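What to look for at a robot open day

The January open day at the Wustemex workshop in Lagman costs nothing, and Nurar's small sorting arm is usually running from 10 in the morning. If you are thinking of automating a bench at home, a few pointers.

Get close to the gripper. Ask what it can lift. The sheet by the door gave 200 grams for this one, which covers most screws and washers but not a full jar.

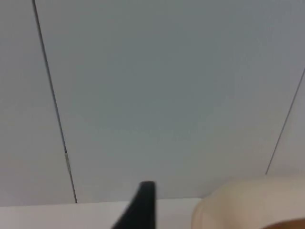 The view from the gripper, looking up past one finger.

Follow the cables with your eye from one end to the other. A cable needs slack so the arm can turn, but a long loop lying on the bench will catch on things sooner or later. At home, clip it back every hand's width — old bread bag ties do the job.

Look at the tubs as well. A plain cream one with a good lip is easier to work over than a deep box.
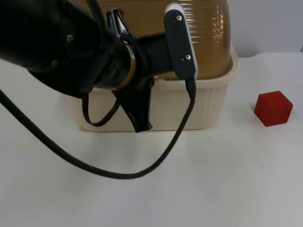

Setting up your own bench

Use a white top if you can. Small parts show up well on it and it wipes down with washing-up liquid. Keep tubs to one side and leave the middle clear.
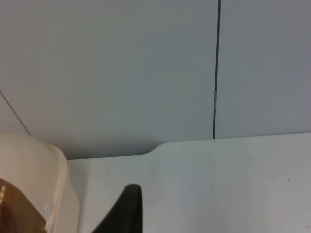 Mark the tub's place with masking tape so it goes back to the same spot after cleaning. Grurwood sell a bench kit for £242, or £383 with the tubs and clamps. I would buy the cheaper one and use ice cream tubs.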